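The Desk Reset, Three Months On

Sun 27 June

Back in February I signed up for one of those email courses that promise to fix your life by fixing your desk. Nine lessons, one every few days, written by a man who calls himself a workspace coach. I am not going to link to it. It cost less than a tank of gas and I went in expecting very little, so nobody owes me a refund.

The pitch goes like this. Every object in view takes a small bite out of your attention. Clear the objects and you get the attention back. Lesson one had a number in it, as these things always do: people with clear desks get back up to 600 hours a year. I wrote and asked where that came from. I got a friendly reply telling me that lesson four would "go deeper into the science." Lesson four was on cable ties.

Let me do the math he didn't. If I work at a desk for most of the year, 600 hours is over two hours of every working day. I do lose things. I lose my reading glasses and the good scissors. I do not spend two hours a day hunting for the scissors, and if I did I would buy more scissors.

Still, I said I'd give it a fair try, and I did the whole thing. I took everything off the desk and put it in three boxes, marked Daily, Weekly and Why. (His labels.) The rule is that nothing comes back out of a box until you reach for it. After a month, whatever is still in Why goes to the thrift store.

What I learned from the boxes is that I own a lot of tape. I also learned that I reach for things without any pattern at all. The stapler stayed in its box for weeks and then I needed it four times in one afternoon, for the property tax appeal. According to the system it had earned its way out and could stay on the desk. I haven't touched it since.
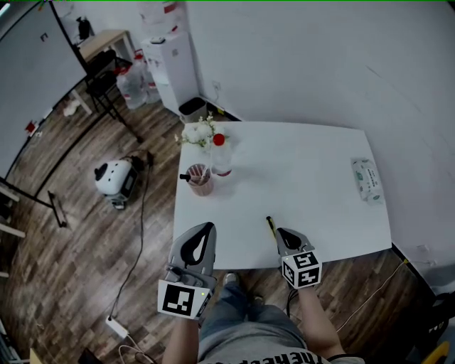
The course is very keen on surfaces. It wants them white, or at least pale, and it wants them bare, and lesson six tells you to repaint if you can't afford to replace. I think this is where it stops being advice and turns into taste. A white table shows you every crumb, so you wipe it more, and then you feel like an organized person because you're always wiping. Put down one slim yellow-and-black thing, the size and shape of a pen, and it's the first thing your eye goes to. On my old brown desk it would have sat there for a week without bothering anyone. So the pale surface makes the clutter louder, and then the course sells you the cure for the noise.

I put this to my friend Saeed Esfahani, who did the course before me and swears by it. He has the Jardine desk that gets mentioned in lesson seven, the one that costs $1,130 before shipping. It's a nice desk. He says he thinks better at it. I asked him what he had thought of lately and he got a bit short with me, which was fair enough.

But he also moved house in the same month he bought it. He went from a corner of the bedroom in Purnberg, with a toddler on the other side of the wall, to a room with a door in Lumbridge. If I got a room with a door I'd think better too, and I'd be willing to do it on a card table. You can't change the desk, the room, the town and the noise all at once and then give the credit to the desk. He says I'm being difficult. His wife says it's the door.

There's a lot of this around. Somebody makes a big change, feels better for reasons that are pretty ordinary, and hands the win to whatever they paid for. People don't write testimonials about doors. The testimonials page for this course has a woman who "finally finished her novel" after clearing her windowsill. Good for her. I'd like to know how far along the novel was.

I went looking for actual studies and found a few. Most of them ask people how they feel about their mess, and people who are having a bad time tend to feel bad about their mess. Whether the mess came first is another question, and I couldn't find one that settled it for me. I'm not a researcher and I may have missed something. If you know of a decent one, put it in the comments, but please read it first.

As for my own results, I kept a log of hours in Netero, which I already use for billing, so it wasn't extra work. March and April look like every other March and April. May was better, and in May I had a deadline. That's all the data I have, and I wouldn't hang much on it either way.

I did keep two things. The lamp moved to the left side, where it should have been all along, and the incoming mail has a tray now. The tray is an old baking pan. Lesson eight wants you to buy one made of cork.

The third box is still in the hall closet. I was supposed to take it to the thrift store weeks ago, but the good scissors might be in there and I haven't had time to look.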